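Subject: Re: [worard-energy] Solar lamps on the Drusta path

On the list a member wrote:

> The council newsletter says the 94 solar lamps on the Drusta path
> will pay for themselves through the power they save. Has anyone
> checked that? I walk there most evenings and by 9 p.m. half of
> them look dim to me. I'd rather we asked before they order more
> for Garura.

I went through the budget papers over the weekend. My question was a different one from the dimming, but the two are connected.

The purchase price is listed as 1199 per lamp, pole and foundation included. Batteries are not in that figure. They sit under "maintenance, other" in a later year, at 786 per lamp, with no note on how many replacements are expected. The payback claim in the newsletter uses the first number only. Add one set of batteries and the total per lamp comes to 1985, before any labor.

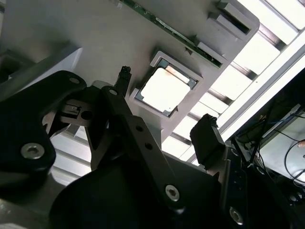 Filed under: Street lighting, Local budgets

The savings side is also thin. The old lamps on the Drusta path were on a timer and went off at midnight, but the comparison assumes they burned until dawn. That makes the old power bill look larger than it was. I could not find a meter reading for the path anywhere in the papers. The figure used seems to come from the rating on the fixtures.

On the dimming: the Worku lamps are sold with a setting that lowers the output when the battery is low. In December that could be most of the night. Whether that is what you are seeing, I can't say. The contract has a minimum light level in it — page 2 of the annex — but I found no record of a measurement after installation.

The Garura order has a ceiling of 2000 per lamp, so someone may have done the same addition I did. Comments on it are open until the end of September. I plan to ask for the meter readings and the battery schedule, and will post whatever comes back. If anyone has an old bill for the Drusta path, please send it to the list.

> Also, does anyone know who to call when one is out completely?

The number is on the sticker at the base of each pole. Give them the pole number too.

Worard Energy List | Contact the list owner | Back to top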